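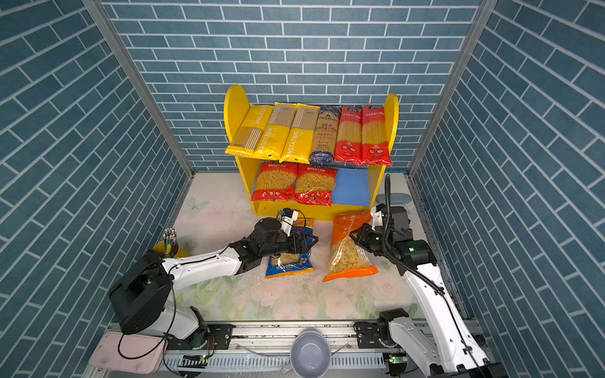
About Cutari

Cutari is a wholesaler of dry foods based in Prerby. We buy, store, split and deliver pasta, rice, pulses, flour and oats for independent shops, school kitchens and care homes. Fresh, chilled and frozen goods are outside our range. We do not sell to the public from the warehouse.

The present stock list runs to 327 lines. Pasta makes up the largest group, followed by pulses. A line stays on the list if it has a stable supplier, a printed batch code on every unit and at least 14 weeks of shelf life left when it reaches us. Shorter-dated goods are turned back at the door unless the buying office has agreed them in writing.

Background

The business was set up by Gorazd Kolev and Vesela Dervishi, who had both worked in flour milling. Its first premises were two rooms behind the Penrose yard, with one set of scales and a hand-operated bag sealer. The company moved to the present building when the rice contract made a proper loading dock necessary. The Penrose rooms were given up in the following March.

For its first years Cutari sold full cases only. Split cases were brought in for village shops that could not turn over a case of twelve before the date ran down. They now account for more orders than full cases, although full cases remain ahead by weight.

How stock is held

All goods are held off the floor and clear of outside walls. Air temperature and relative humidity are logged in each bay, and the logs are kept with the batch records. Paper sacks of flour are stacked to a lower height than film-wrapped goods. Open sacks are not kept overnight; the remainder is weighed, bagged, labelled with the original batch code and moved to the split bay.

Picking follows date order, then batch order. Where two batches carry the same date, the one received first leaves first. Long-cut and short-cut pasta have separate locations, as the packs differ in length and damage easily when mixed in one tote.

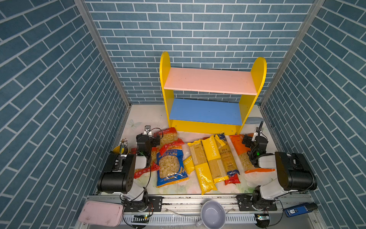
Two-tier shelf, upper and lower boards clear

Pack formats for small shops

Most of our smaller customers have limited shelf depth. We publish the outer dimensions of every pack, including the length of the end seal, so that a shop can plan a bay before ordering. Dimensions are measured on filled packs taken from stock. The maker's drawing is used only when a line has not yet arrived.

Long pasta can be displayed upright or flat. Upright display takes less width and keeps the front label in view, but film packs need side support and will slump once the row is part sold. Flat display is more stable and uses more depth.
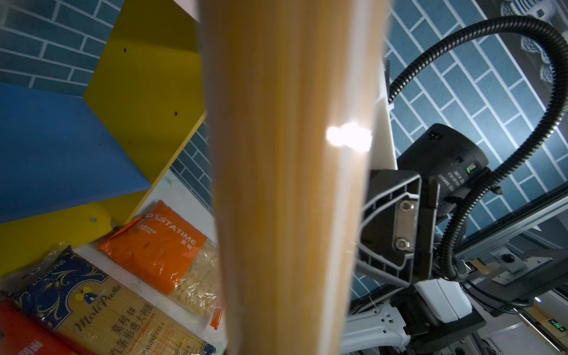
The choice also affects breakage. A pack dropped on its end breaks more strands than one dropped on its side, and the damage is often hidden by the printed part of the film. We credit broken long pasta at full value if it is reported on the day of delivery with the batch code. Short shapes are credited only where the film has split.

Traceability

Each delivery note lists product, batch code, date and quantity for every line. Records are held on the Vasex stock system and can be searched by customer or by batch. In our last recall exercise, 721 units of a single lentil batch were traced from goods-in to the receiving customer in one afternoon. The exercise is repeated with a different product group each year.

Allergen information is taken from the supplier's current specification and checked against the printed pack at goods-in. If the two disagree, the batch is held until the supplier has replied. 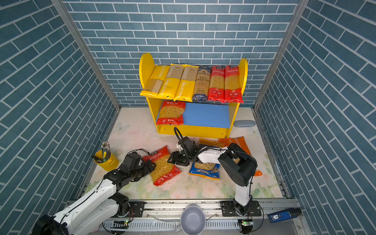

Changes of recipe are handled as new lines with new codes, even where the maker has kept the same barcode. The old code is closed when the last unit leaves the building.

People

Gorazd Kolev: buying and supplier approval
Vesela Dervishi: finance and contracts
Latrice Abernathy: warehouse and transport
Tania Sikder: quality, specifications and recalls
Povilas Eglītis: customer accounts

Ordering

Orders received before 2 p.m. are picked the same afternoon and leave on the next scheduled run for the area. Loads over 1,000 kg require a booked slot and a forklift or dock at the receiving site. New customers should ask the accounts office for an application form and the current dimensions list. Specifications for single products are available from the quality office on request; please quote the Cutari line code.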